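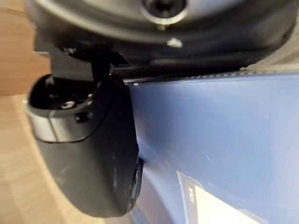

Chapter 6
What a Grip Standard Can and Cannot Promise

Robot vendors like the word "compliant." It sounds like a verdict. Ask what the machine complies with, and the answer is often a document that covers the arm's speed, its stop button and the fence, and says very little about the fingers.

The fingers are where the trouble is. A dark fingertip set close against a flat blue surface leaves little for an inspector to see, and a certificate in a drawer adds nothing to the view. How hard is it pressing? Would the scratches on the finger's shell count as wear under anyone's rule? Most shop rules we have read don't say.

Soo-ah Cha reviewed 1352 grip logs from the Flolton packing plant. Every log had the box for "pads checked" ticked. Only 60 gave a measured force. The plant passed its audit in August all the same, under the Ullik code, which asks for the tick and treats the number as optional.

We will read the Ullik code closely in Section 2, then set it beside the stricter Pillai rules. Be suspicious of both. Before going on, write down what you would want measured at the fingertip, how often, and who should sign for it. Keep the list. You will need it when we come to the Visov case.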